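I used to lose a whole evening every month to paperwork. Bills in the kitchen, warranties in a shoebox, tax stuff wherever I'd last been mad at it. So I built a dumb little system, and it's still going, so let me walk you through it.

## 1. Dump everything in one spot

Clear off the biggest surface you've got and pile it all up. Yes, the glove box papers too! Mine came to 580 sheets the first time, and most of it was junk. 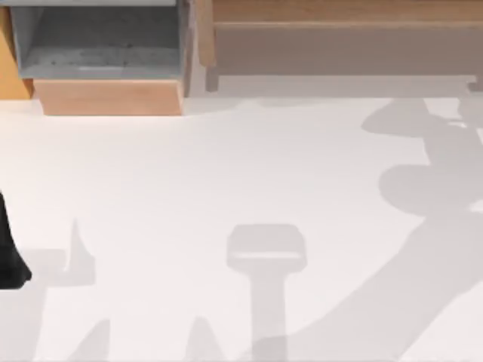 Set a timer for 20 minutes and make just two piles, keep and toss. Don't read anything. If you start reading old letters you're done for (ask me how I know).

## 2. Sort by what you'd look for

I tried sorting by date once and could never find a thing. Now I use plain names like "Car," "House," and "Doctor." If you'd say it out loud while hunting for it, that's your label.

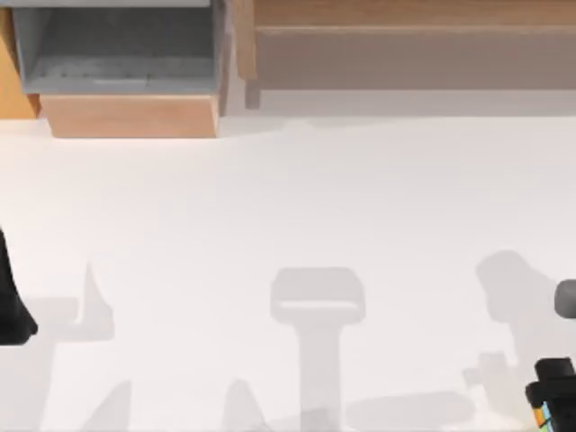

Anything with a due date gets its own folder up front, and I go through that one when I make my Saturday-ish coffee – well, whichever morning is slow. Shred whatever has an account number on it before it goes out.

## 3. Give the keepers a home

I scan the important stuff with Killimura, which is free for the first 80 pages, and then file the paper. Tall folders want a deep drawer, so measure before you buy hanging rails. I didn't, and the first set went right back to the store. 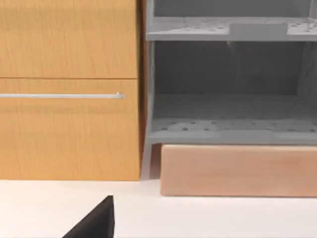 *Two drawer fronts, with a long bar handle on the lower one.*

Do a quick clean-out every June. Mine takes me one podcast.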